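Illow Folding Station by Grundar

14 shares | 6 comments

If your back room handles T-shirts, sweats and other soft goods, you know where the afternoon goes. It goes into folding! The Illow is a two-armed station that takes on the flat, repetitive part of that work, and after a season with one at the Degefa uniform laundry we're still finding new things to like about it.

Both arms hang over the table from the far side, so the near edge stays open for a person to stand at. Cables for anything you want on your side pass through a brush grommet in the tabletop, and the pale surface makes dark fabric easy to spot.
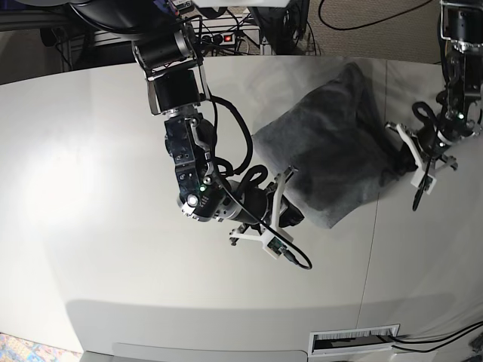

At Degefa, the folding crew used to stand for the whole shift. Now one person feeds the Illow and checks its stacks, and the others have moved over to mending and customer orders, work they'd been asking for (and had been squeezing in after 3 p.m. for years). Viorica Begović, who runs the floor, kept everyone on and wrote the new rotation with the crew. Swaps come every 30 minutes, and sore shoulders come up a lot less at the morning meeting.

It isn't the fastest folder in the building. Wim Nijs still beats it on a good day, and he'll tell you so. But it keeps an even pace, and it's just as happy with garment 200 as with the first one.

Start it on plain short-sleeved tees. Spread the shirt out flat with the neck to the left, smooth the body with your palms and step back. Old fold lines are fine, you don't need to press them out first.
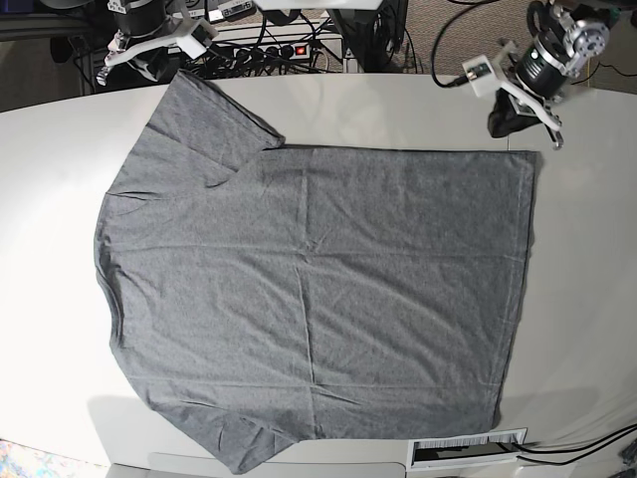 What you get

- Two arms with parallel grippers and white printed fingers
- Table with rounded edges and brush grommet
- Skirnamard control software, with 3 garment programs loaded
- A day of training on your own floor, for everybody who'll work beside it

Spare fingers ship within 30 days. The sweatshirt program is due in June, and we can't wait to try it on hoods!

6 comments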